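Build the Hand First
By Raili Pelkonen

I have spent most of the spring building a gripper you hold in your fist, and I would like to talk you into doing the same.

People who want a robot at home nearly always start with the arm. I did too. My first one, which I named Akon, was a six-joint kit arm bolted to a shelf in the shared workshop in Pirkville. It cost me $915 once I had replaced the two servos I cooked, and in its whole career it moved a sponge from one side of a tray to the other. I loved it. I learned a great deal about gear backlash and almost nothing about picking things up.

The trouble with an arm is that it eats your attention. You tune it, you shim it, you chase a wobble in the shoulder for a week, and the hand at the far end stays whatever the kit maker put there. But the hand is where the interesting part happens! The fingers decide whether a bottle rolls away or a bag folds up into the grip, and most of us leave them until last.

So I'm arguing for the other order. Make a pair of fingers and a handle, put a camera on it, and go work with it yourself, in a real room with real stuff. Your own arm is the best arm you will ever own. It has no wobble and you already know how to drive it.

Lionel Delorme, who has the bench next to mine, thinks this is cheating. We have argued it over a lot of coffee. His view is that a robot is a machine that moves by itself, and a tool with a trigger is a pair of tongs with ambitions. I can't say he's wrong about the tongs. Where I part with him is on what you get out of an evening. With the arm I got maybe 2 clean grasps a night between repairs. With the hand tool I did 112 in one sitting and stopped only when my thumb got sore.

A kitchen counter is the place to do it, by the way. At the workshop I practiced on wooden blocks and felt very clever. Then I brought the tool to a counter with a juice bottle on its side, crumpled plastic bags and wrappers, a folded cloth and a foam sponge, and I had to rethink my finger pads within the hour.

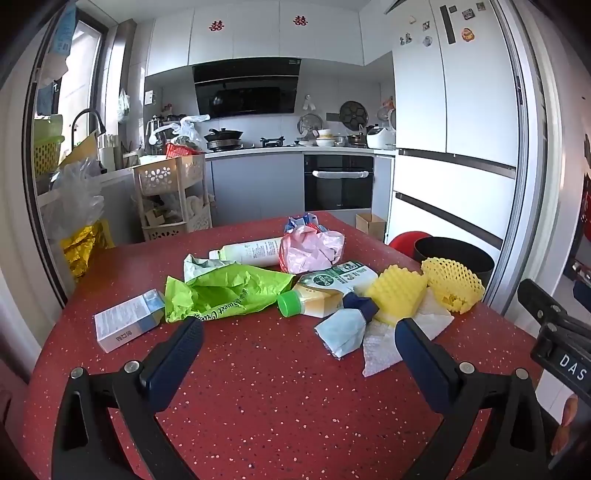
Does a homemade gripper need force sensors before it's any use?

Soft pads and a video of each grasp will take you a long way, and you can add sensing once you know which grasps go wrong.

I mean that quite seriously as advice. Sensors are fun to wire and I have a drawer full of them, but a squishy fingertip forgives so much. My early pads were hard prints, and thin plastic simply slid off them. I went up and down the hardness scale and have settled for now on a 55 — soft enough to wrap a bottle cap, firm enough that the tip doesn't fold under when I press on the counter. Your number may be different. Pads are cheap, so cast a handful and try them all.

The linkage is a joy too, once you stop fussing. Mine is a plain parallel jaw with a trigger and a return spring, in a version I call Fandevico for reasons that seemed funny in October. Every joint comes apart with one screwdriver. I feel strongly about this. If a finger takes more than a minute to swap, you won't swap it, and then you'll end up defending a bad finger out of laziness.

Lionel does have one point I keep turning over. A person holding the tool makes a thousand small corrections without noticing. You tilt your wrist, you lean, you nudge the thing against its neighbor to get an edge up. When those fingers finally go on a motor-driven arm, the arm has to make those moves too, and some of them it can't reach. I have started trying to work with a stiff elbow and a slow wrist, which looks ridiculous and helps a bit. I don't have a better answer yet.

Akon is still on its shelf, and I plan to give it new fingers this summer. The adapter plate is drawn up and the first print came out with the bolt holes on the wrong side. Lionel has offered me the use of his drill press, provided I sweep up afterward.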